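Usamos cookies propias y de terceros para mejorar la navegación. Aceptar | Configurar

Octubre, sábado
Anotado por Ida Sperling

Cuaderno de taller – jornada de puertas abiertas, sala de manipulación

Se inicia la sesión a las 10:15 con el grupo de Deslow. Ottmar Ehlers presenta el procedimiento de registro con pinzas manuales y la relación entre estas demostraciones y el entrenamiento de la política de agarre. El conjunto Lurkura contaba al abrir con 3.529 episodios válidos; no se incorporan los de visitantes hasta su revisión.

Se recuerda a los asistentes que los marcadores deben permanecer orientados hacia la cámara durante todo el recorrido y que el cierre de la pinza ha de ser gradual. La tarea propuesta se realiza sobre la mesa rectangular.
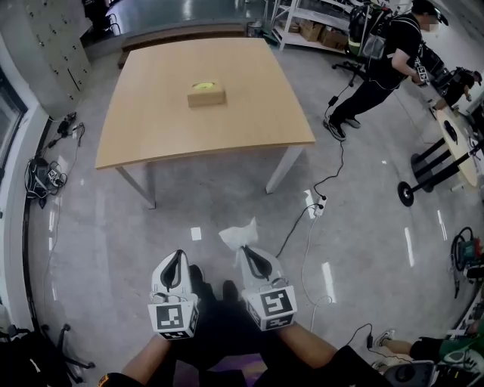
Operador sentado con las dos pinzas y un pañuelo blanco en la derecha; caja de cartón sobre la mesa.

Los materiales blandos siguen siendo el punto débil – la estimación de apertura se degrada cuando el tejido tapa parte de la almohadilla. Ehlers propone repetir la calibración con el patrón de Ackermann antes de la próxima visita. Queda pendiente de aprobación.

Consultas recibidas: plazo de conservación de los vídeos, compatibilidad con el brazo Udska y límite de episodios por lote (2.000 en la configuración vigente). La primera se traslada a la dirección del laboratorio.

Pendiente: revisar el episodio 317, con pérdida de seguimiento en la mano izquierda.

Entradas recientes
Calibración de marcadores, segunda ronda
Lurkura: criterios de descarte de episodios
Visita técnica de Ackermann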